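Section 16: Daily set-up, Zotia two-arm cell (bag and basket task)
Rev. 09/08/2024

Do this at start of shift and after any fault stop. Both arms parked, drives off.

1. Wipe the floor of the cell. Dry cloth only, no spray near the rail.
2. Check the screws on both black mounting plates. Snug, not gorilla tight.
3. Cable loops at each wrist: should hang free all the way round. If one snags, re-clip and try agian.
4. Bag goes left of centre, mouth open. Basket to the right of it, turned a bit.
5. Load produce in the basket, drives on, run the Nuttall program at slow speed. 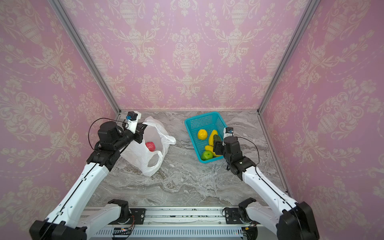
Fig. 42. Left arm at the bag, right arm over the basket.

CAUTION: Hands out once drives are on. The arms don't know you're there.

6. Watch the first pick right through. Left gripper stays on the bag rim the whole time. If it drops the rim, stop, re-seat bag, start over from step 4.
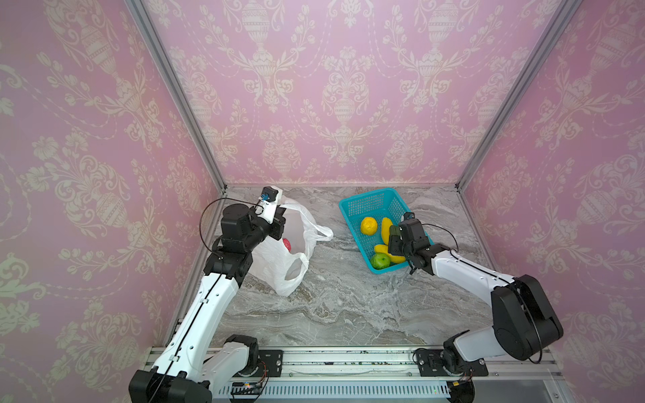 7. Long items (cucumber etc.) are the usual trouble. Gripper closes too near one end and they swing. Lower the grip height one notch in the Allasari menu, save, rerun.
8. Happy with it? Back to full speed. Log the cycle count.

Note: gripper jaws get swapped every 1,000 cycles. Spares are in the Ultent drawer. Recalibrate the wrist cameras after, both of them, even if you only changed one side.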